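Kanbridge Facilities Service Desk
Ticket 3005
Subject: Radiators cold on east side, second floor
Location: Aerts Building, rooms 7 through 12 and the shared workroom
Opened: 2021-01-22
Priority: Normal
Status: Resolved, monitoring

Original report
The occupants of the second floor report that the radiators on the east side do not warm up in the morning. The radiators on the west side work as expected. The wall thermostat in the east corridor is set to 70 and has not been changed. Portable heaters have been brought in, and one of them has tripped the breaker for the corridor outlets twice.

Response from Service Desk
Thank you for the report. Please disconnect all portable heaters until the breaker has been checked. Kindly confirm whether the supply pipes at floor level are warm to the touch, and whether a knocking or gurgling sound is present when the system starts.

Reply from occupants
The heaters have been unplugged. The supply pipe is warm in room 7 and cool in every room past it. There is a gurgling sound in the workroom for several minutes after the system starts. The radiator there is warm along the bottom and cold along the top.

Site visit, first
The technician bled the radiators in all of the listed rooms. A large amount of air was released in the workroom and very little elsewhere. System pressure was low and was brought back to the normal range. The radiators past room 7 stayed cool after one hour. The breaker was tested and found to be in good order; the corridor circuit is not rated for space heaters.

The balancing valve for the east loop is a Bundolitz unit and could not be turned by hand. The tag on the valve reads 1858, which does not match the number on the building drawings. The drawings show this valve on the west loop – an error that may explain why earlier adjustments had no effect on the east side.

Action: Replacement valve ordered through Purisari. Drawings sent back for correction.

Site visit, second
The east loop was isolated and drained. The old valve was found to be almost fully closed, with heavy scale on the seat. The new valve was fitted and the loop was refilled, vented and balanced. The supply temperature at the last radiator on the line reached 61 degrees Celsius. No leaks were found at the new joints.

The thermostat in the east corridor was also compared with a hand-held meter and read slightly high. It has been adjusted.
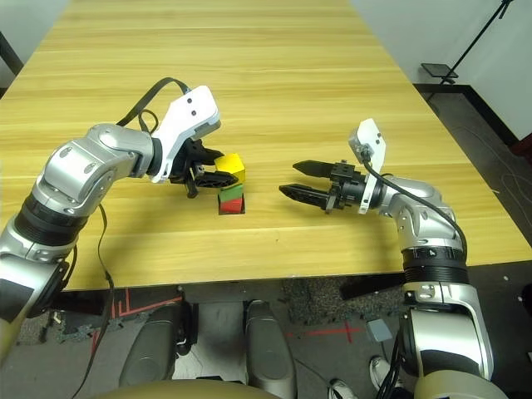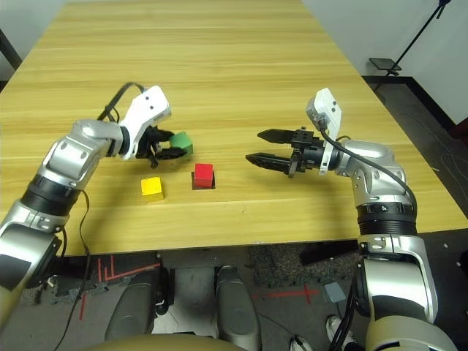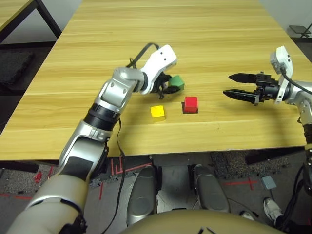 Follow-up from occupants
All east side rooms are now warm by the start of the working day. The gurgling sound has stopped. Room 9 is somewhat warmer than the others, and the occupants ask whether the radiator there may be turned down without affecting the rest of the loop.

Response from Service Desk
Yes. The hand valve on an individual radiator may be turned down as needed. Please do not adjust the balancing valve in the corridor cabinet, as any change there affects the whole loop – the cabinet should remain locked.

Outstanding items
Corrected drawings for the second floor: not yet received.
Pressure reading: to be taken weekly until the end of April.
Space heater notice for corridor outlets: posted.

The ticket will be closed once the corrected drawings are on file. If the radiators go cold again before that time, please reply to this ticket and do not open a new one.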